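We use cookies to make this site work and to see which posts get read. By continuing you accept this. [Accept] [Manage preferences]

The Bin System, Month Six

10/30/25

I started the bin system in April, after I spent an entire evening looking for a roll of packing tape that I was, at the time, using as a coaster. Regular readers will remember the post. Mylene Baluyot certainly does, because she forwards it to me whenever I say I've been meaning to get organized.

The system is simple enough to fit on an index card, and it did, until I lost the index card. Everything on my worktable belongs in a bin. When the bin is full, I stop what I'm doing and sort it before anything else goes in. One bin at a time, no stacking, no "temporary" second bin. I stole the whole idea from Rungnapa Ongart, who ran the stockroom at Wuradora for years and can find a left-handed glove in the dark.

What Rungnapa has that I don't is character. By the second week I had a full bin, a temporary second bin, and a shoebox I was referring to as an annex. I also learned that sorting, as an activity, consists mostly of holding a small plastic part up to the light and wondering what you used to own. I have an envelope of these now. It says KEEP on it. I couldn't tell you why any of them are in there, and I'd fight you for them.

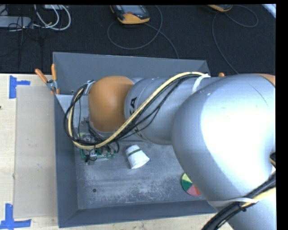
Depth is the thing I got wrong at the beginning. My first bins were shallow trays, bought on the theory that if I could see everything I would put everything away. What I did was look at it all day and feel judged. I've come around completely to the deep rectangular kind, in gray, set straight down on a pale wooden tabletop, with walls high enough to hide a week of bad decisions. Gray is good too. I tried white, and every pencil mark showed. I tried clear, and we've covered the feeling judged.

The drawback of a deep bin is that you have to reach into it, and whatever you want is at the bottom. I've read that this can be fixed by putting the things you use most on top. I'm sure it can. In my house the things on top are whatever I was holding when the phone rang.

Ekkachai Meesuk came over and proposed dividers. He had a little sketch. I said dividers were for people who already know what their categories are, and he said that was sort of the point of them, and then we had lunch. I did order a set from Hong afterward, $13 plus shipping. They're in the bin. They are, at the moment, the main thing in the bin.

Where it stands: the annex is gone, the second bin is now a place for extension cords, and I can see a stretch of tabletop big enough to wrap a present on, which I haven't had since I moved to Braststead. The rule about sorting before anything else goes in has softened a little. I sort when the pile gets above the rim, or when company's coming, or when I need the tape.

I still haven't found the index card. Next post will probably be the hall closet, so if you lent me an umbrella, speak up now.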